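Two-arm belt task on jeans: gripper loses the strap between loops
Tralholm Help, Workshop Builds

Munro

I am a member of the Dutolton shared workshop, where we are building a pair of arms that should thread and remove a belt on a pair of jeans. Each arm has a two-finger gripper. The right arm is assigned to the strap and the left arm is to hold the denim near the waistband.
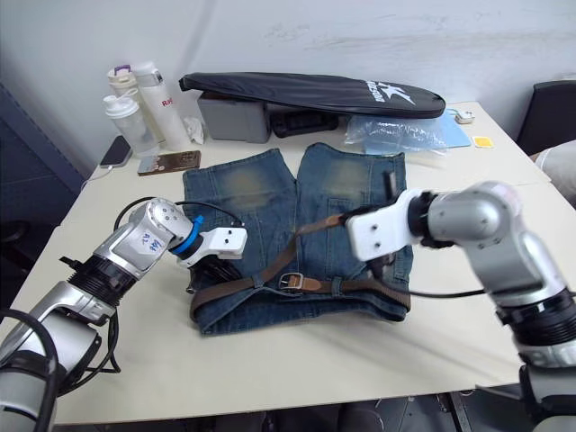
Right gripper on the belt, left gripper over the jeans.

The strap is released early in a large share of trials. We have recorded 500 trials to date. Members are requested to advise whether the fault is more likely to lie in grip force or in the order of movements.

Prurkinness

The order of movements should be reviewed first. If the right arm pulls before the left arm has closed on the fabric, the whole garment will slide and the strap will be drawn out of the fingers at an angle. Please add a hold of 2 seconds after the left gripper closes, and keep the pull low and in line with the waistband.

The approach height should also be checked. Both grippers should come down close to the waistband before either one closes.
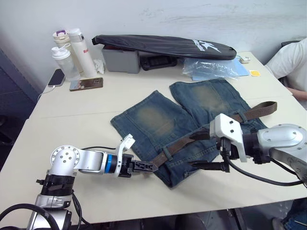

Grip force

Force should be adjusted only after the above. A woven belt compresses and a leather belt does not, so one setting will seldom serve both. Record the two types separately.

workshop_guest

We had the same trouble and replaced the finger pads. It was better afterward. I do not have the part number.

Related topics
Cable slack on a tabletop arm
Finger pads for thin fabric
Folding denim with two arms
Shared workshop booking on Saturday

Last updated: May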